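Print this page | E-mail this page

Prarnlow Bench Cell Set-Up Guide
Section 4: Mounting and First Motion

4.1 Set the wood top inside the extrusion frame and tighten the corner brackets by hand.

4.2 Bolt one base plate near each side rail. Torque the bolts in a cross pattern, then check them again after 60 minutes of motion.

4.3 Route each arm cable over the wrist with enough slack for full rotation.

CAUTION: Switch off both supplies before moving a connector. The joints are not braked and the arms will drop.
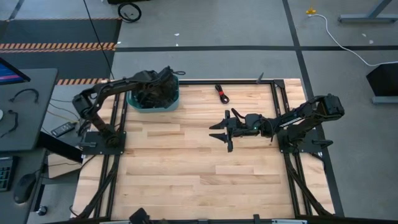

4.4 Start the Brurkar controller and home the left arm first. Wait for the prompt before homing the right arm.

4.5 Place the parts bin within reach of the left arm. Keep the bin rim at least 66 mm from the elbow path.

4.6 Run the cable pick routine at low speed. If a gripper snags, press Stop, open the jaws from the menu and free the cable by hand.

NOTE: Firmware older than build 586 does not save the home position. Repeat step 4.4 after each restart.

4.7 Save the layout under a new name. Go to Section 5 for gripper calibration.

Revised August 9, 2025

Print this page | E-mail this page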